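Keeping Cutting Boards in Good Shape

A wood cutting board will last for many years if it is cleaned soon after use and oiled a few times a year. Most boards that end up in the trash have warped or split, and both problems come from water.

Washing

Scrape off the crumbs first, then wash the board by hand with hot water and a little dish soap. Wash both sides, even if you only used one. When one face gets wet and the other stays dry, the wood swells unevenly and the board starts to cup. Do not leave it in the sink and do not put it in the dishwasher.

Dry it with a towel and stand it on edge until the next morning. A plain wire file sorter from the office aisle makes a decent rack. We have used one at the Plernumcombe house for years, next to a Javico dish drainer that rusted out long before it did.

Stains and smells

Onion and garlic are the usual trouble. Sprinkle the board with coarse salt, rub it in with half a lemon, and let it sit while you do the rest of the dishes. Rinse and dry as usual. Beet stains take two or three rounds. Slices you have left over from drinks or fish will do the job if you don't have a half to spare, though they fall apart sooner.

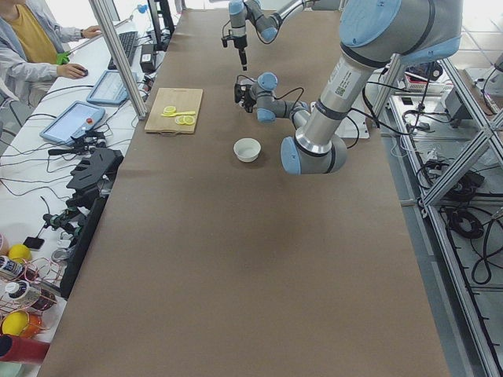 Lemon slices on a wooden board, with kraft paper over the table.

Brown kraft paper is handy for any messy kitchen job. A wide roll covers a table in one pass, and it can go in the compost afterward if there is no grease or tape on it. Put it down before oiling, as mineral oil leaves dark rings on bare wood tabletops.

Oiling

Use food-grade mineral oil. Olive and corn oil turn sticky and start to smell. Warm the bottle in a bowl of hot water for 3 minutes so the oil spreads easily, wipe on a generous coat, and leave it overnight. Wipe off what is left in the morning. A new board needs 4 coats, one a night. After that, oil it whenever a few drops of water soak in instead of beading up.

Sanding

Deep knife marks hold food and should be sanded out. Start with 120 grit, go to 220, then wet the surface, let it dry, and finish with 400. There is no point in going up to 600 on something you are going to cut on. Always sand with the grain. The Vendell sanding blocks are a good size for this, and the Probert ones work too but clog faster. Oil the board again when you are done.

Throw out any board with a crack you can fit a fingernail into.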